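Larkham hand-held gripper pair, kit version

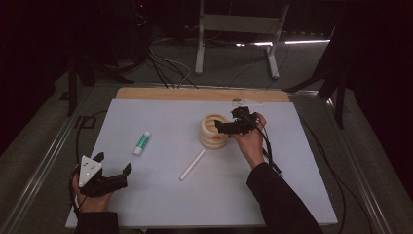 Sold as a left and right pair for recording two-handed tasks at a bench. Designed by Fathima Sarkar and Rokeya Miah at the Skollent shared workshop and supplied as parts for home assembly.

Specification
Body: black, two fingers per gripper
Maximum opening: 100 mm
Cable: one per gripper, routed down the outer side of the hand to the wrist
Assembly: hex keys and a small soldering iron, not supplied
Order code: 1168

Use
Wear long sleeves and run the cable along the forearm. Leave a loop at the wrist so that the hand can turn without pulling on the connector. For first trials use light items of mixed shape, such as a glue stick, a marker pen or a small wooden bowl. Thin items on a smooth white top are the hardest to pick up; close the fingers slowly.

Calibrate both grippers before each session. The Ditoveo logging software stores 51 finger positions between open and closed.

Spares
Finger set, pair: 40 mm or 51 mm
Replacement cable: left or right, state which

Orders received by noon on Friday are packed the same day. Collection from the workshop is by arrangement with Rokeya Miah.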